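The Shared Entrance Deserves a Shoe Rack and a Rule
By Chalerm Nilsuwan

Trurbridge House opened as a residence and training centre in 1998, and the question of indoor footwear has been raised at every annual review held since. It is usually treated as a minor matter, to be settled by a notice on the door. The position taken in this essay is that footwear belongs in the house rules, that house slippers should be provided by the institution, and that a proper rack should stand wherever people are asked to change.

A notice asks for good manners and offers nothing in return. Visitors who remove their shoes are left in their socks, unsure where to put anything, and the shoes gather in a heap against the skirting board. Those who arrive late step over the heap. Those who leave early disturb it. 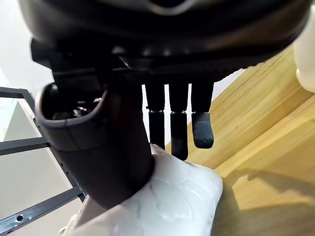

The cost of such an arrangement is small on any given day and considerable over a year. Trurbridge spends 800 pounds annually on additional carpet cleaning for the ground floor, most of it in the wet months. The Famska residence, which is of similar size and adopted house slippers three winters ago, spends 400 pounds. Other differences between the two buildings may play a part, and this essay does not claim that slippers explain the whole of the gap.

Carpet is the heart of the matter. A hard floor can be mopped in minutes; a carpet keeps what is brought to it. Grey carpets with a broken stripe are widely chosen for shared rooms on the ground that they conceal dirt. Concealment is a poor standard of cleanliness, and it encourages the belief that nothing needs to be done.

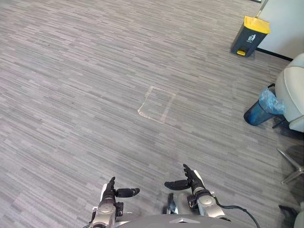 Should guests be required to change their shoes as well?
Guests should be invited to change and given slippers in a suitable size. Anyone who needs outdoor shoes for reasons of health or mobility should be exempt and should not be asked to explain.

A rule of this kind depends on furniture. Closed cupboards are tidy to look at, but they hold damp and hide what is available, and people will not open four doors in search of a matching pair. An open rack with a metal frame and wooden shelves is to be preferred. The pairs can be seen from a standing position, the air moves freely, and the floor under the lowest shelf can be used when numbers are high. A raised board at the back of the shelf keeps the slippers from being pushed through to the wall.

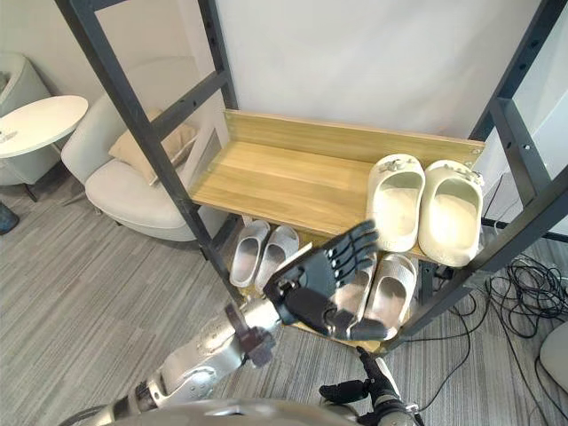 What type of slipper is best for shared use?
Slides are the most practical choice, as they have no heel to crush, fit a range of feet and can be wiped clean between wearers.

Colour deserves more thought than it commonly receives. The Limsakul guest house keeps its cream slides for one group of rooms and its light grey slides for another, and the staff there report that pairs are seldom mixed. Placing every pair with the toes towards the back is a further courtesy – the heel faces the person who needs it, and a missing slipper is noticed at once. Decorated straps are harmless, and residents tend to be fond of them.

There are fair objections. Some colleagues regard shared slippers as unhygienic, and they are right wherever cleaning is left to chance. A named member of staff should wipe each pair at the end of the afternoon, and worn pairs should be withdrawn without debate.

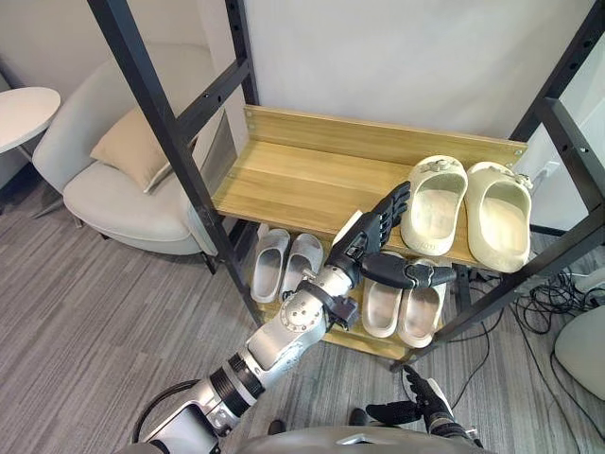 Recommendations for the coming year

The house rules should state plainly where outdoor shoes stop and house slippers begin. The Gelolent wing, which has the widest entrance, should receive the first rack in April, with the remaining entrances to follow once residents have given their views. The existing notices should then be taken down.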